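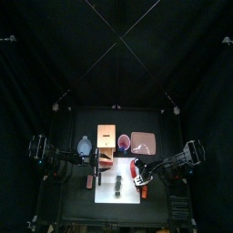
Do small boxes and trays on a desk keep it tidy?
For a week, in my experience. After that they fill up with whatever was in your hand, and you own the same clutter plus the boxes.

Desk Organizers, Looked At Again
Gallery page, Nadcombe reading group on household stuff. Text by Parveen Chaudhry, updated in April.

I started this page after Sohail Gilani forwarded me a Trumwood catalog with 260 items in it, all of them meant to hold other items. I have doubts. Notes on the picture follow, and Kamran Niazi gets to disagree at the end.

The wooden box with the drawer. Light wood, a dark slot in the top, drawer left open. I like a drawer. I don't trust a slot, since I've never owned one that didn't swallow something I needed later.

The pink cup. You can see through it enough to tell there's something small and blue inside. Clear sides are supposed to stop you from forgetting what you put away. I've forgotten plenty behind clear plastic.

The shallow pink tray. One white cord, curled up in it. A tray for a cord seems generous, but I'll admit it beats the knot behind my own desk.

The white board in the middle. Four little dark cubes in a line, a red strap along the right edge. Fine as a place to work. My guess is that a board like this becomes a shelf by suppertime.

Kamran's reply: "You kept a cookie tin of dead pens for 14 years. Buy the drawer."

I haven't bought the drawer. Shahzad Magsi has a Jaltix one and I've asked to look inside it before I say anything more.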